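Jasine fitted shelving, installation and care guide
Section 3: Hanging the wall units and setting the doors

214 shares | 17 comments

Read the whole section before you drill anything. Section 2 (floor levels and scribing the plinth) must be finished and the plinth screwed down. If the plinth still rocks, go back.

What this section covers: wall rail, carcass units, joining, the Cumum door hinges, drawers, end panels. Two people for the tall units. One can manage the small ones.

Before you start

Unpack in the room where the units will live. Leave them flat, out of the boxes, overnight at least. Two nights in winter if the van was cold. Oak veneer moves, solid oak lippings move more. Doors that were flat in the workshop can bow if they go straight from a damp hall to a heated room.

Check the parts against the packing sheet. Missing or damaged, ring us before fitting. Once a panel has been drilled we can't take it back.

Tools you need:
- spirit level, long one, plus a short one for inside the units
- drill, masonry bit and wood bits
- screwdriver, cross head, hand one as well as powered
- four clamps with soft pads
- block plane or sanding block for scribing
- pencil, tape, masking tape
- stepladder

Fixings bag A is for the rail. Bag B is joining screws. Bag C is hinges and plates. Don't tip them all into one tray, B and C look alike and the C screws are shorter.

3.1 Fitting the wall rail

1. Find the highest point of the plinth with the long level. Mark it on the wall.
2. Measure up from that mark by the height on your drawing. Every job is different so we don't print it here.
3. Draw a level line the full length of the run. Check it again from the other end.
4. Look for pipes and cables with a detector. Go over it twice, especially above sockets and switches.
5. Hold the rail to the line and mark through the slots.
6. Drill, plug, screw. Leave the screws a half turn loose.
7. Level the rail, then tighten from the middle outwards.

CAUTION. The plugs in bag A are for brick and block. Plasterboard needs diferent fixings and should go into the studs wherever possible. Old lath and plaster: stop and call a fitter.

Note. Walls are never flat. If the rail bends when you tighten it, pack behind with the plastic shims. Don't pull the rail into a hollow or the whole run will follow it.

3.2 Hanging the carcasses

1. Start in the corner. No corner, start with the tallest unit.
2. Wind both hanging brackets out (anticlockwise) until they stop.
3. Lift the unit, tilt the top towards the wall and drop the brackets over the rail. Listen for both sides going on.
4. Lower screw in each bracket pulls the unit back. Upper screw lifts it. Do them a little at a time, left then right.
5. Level front to back and side to side.
6. Next unit. Same again.

WARNING. Keep hold of the unit until both brackets have been checked by hand. Don't trust the look of it from the floor. Keep children out of the room.

Units over 2000 mm tall stand on the plinth and are only steadied by the rail. They must also have the angle bracket at the top, screwed to the wall. This is not optional. A tall unit with drawers open can come over.

3.3 Joining the units

Clamp first, screw after. Everyone wants to do it the other way.

1. Line up the front edges with a fingertip. You'll feel a step before you see it.
2. Clamp top and bottom, pads on the face.
3. Drill the pilot holes behind where the hinge plates go, so the plates cover them.
4. Bag B screws, two at the front, two at the back.
5. Take the clamps off and check the front edges again.

If there is a step of more than a card's thickness, undo and start over. Filling it looks bad and the doors will show it up anyway.

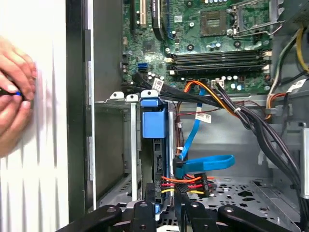 3.4 Cable holes and back panels

Backs are supplied loose on any unit marked M on the drawing. They slide in from the top, finished side to the front.

1. Mark the socket or cable position on the back, measuring from the carcass side and not from the wall.
2. Cut from the finished side with a fine blade, masking tape over the line.
3. Seal the raw edge with the small pot of oil, one coat.
4. Slide the back in. If it binds, don't hammer it. Check the carcass is square, corner to corner.
5. Fit the grommet.

Electrical work itself is for an electrician. We don't supply lights or transformers, only the routed groove for them. Leave the ventilation gap at the top of M units open, no boxes or blankets pushed up there.

3.5 Hanging the doors

Doors are numbered on the top edge in pencil, left to right as you face the run. The grain is matched across them. Swap two and it will bother you forever.

1. Screw the hinge plates to the carcass using bag C. Hand screwdriver for the last turns.
2. Lay the door on a blanket and press the hinges into the cups. Screw down.
3. Offer the door up, hook the top hinge on, then the rest. Press until they click.
4. Close gently. Don't worry about the gaps yet.
5. Hang every door before adjusting any of them.

Tall doors have more hinges than short ones. Use all of them. A spare hinge left over means somthing has been missed.

3.6 Adjusting the doors

Three screws on each hinge.

Front screw: moves the door left or right.
Back screw: moves the door in or out from the carcass.
Plate screw: up and down. Loosen on every hinge, shift the door, tighten.

Aim for a gap of 3 mm between doors, the same all the way down. Work from one end to the other. Then go back along and do it a second time, because the first doors will have settled by then.

Gap wider at the top than the bottom: front screw on the top hinge, small turns.
Door won't close flush: back screw, both hinges.
Door springs open: something is fouling the inside. Look for a proud screw head on the plate.
Door rubs only in wet weather: leave it until the heating has been on a week. Plane nothing before then.

Note. Push-open doors have the catch fitted after adjusting, never before. The instructions are in the catch packet.

3.7 Drawers

Solid oak, dovetailed, on soft-close runners. Heavy even when empty.

1. Pull the runners fully out.
2. Rest the drawer on both and push slowly home. Two clicks.
3. Open again. It should come out straight and stop dead.
4. Side to side play: turn the wheel under the front, left corner.
5. Tilt of the drawer front: wheel on the back of the runner.

To take a drawer out, squeeze both levers underneath and lift towards you. Clear it first.

CAUTION. Never open all the drawers in one stack before the top bracket is on the wall.

3.8 End panels and scribes

End panels come oversized on the back edge, for cutting to the wall.

1. Stand the panel in place, plumb, pushed as close to the wall as it will go.
2. Set a pencil on a block as wide as the biggest gap and run it down the wall.
3. Cut on the waste side, slightly undercut. Plane down to the line.
4. Try it. Try it again.
5. Screw from inside the unit, no glue.

No glue on anything in this section. Wood needs to move and one day somebody will want to take it all apart.

The Ahonen range has a shaped front edge on the end panels, so cut from the back only. On the Ivitz range the panels are plain and can be turned round if you spoil one edge.

3.9 Oiling and first care

Everything leaves us with two coats of hardwax oil. Cut edges don't have any, obviously, so oil those the same day.

1. Wipe dust off with a dry cloth, along the grain.
2. Thin coat on the raw edge. Wait. Wipe off what hasn't soaked in.
3. Leave doors ajar overnight.
4. No hot cups, wet cloths or plant pots for the first fortnight.

WARNING. Oily rags can catch fire by themselves. Lay them flat outside to dry or drop them in a bucket of water. Don't leave them screwed up in the bin.

Spare parts

Quote the drawing number and the part number. Hinge, soft close: part 68. Hinges are sold singly. Door fronts are made to order and the colour may be a shade lighter than yours until it has had some daylight.

Go on to Section 4, worktops and cornice.

Share this guide | 17 comments | Print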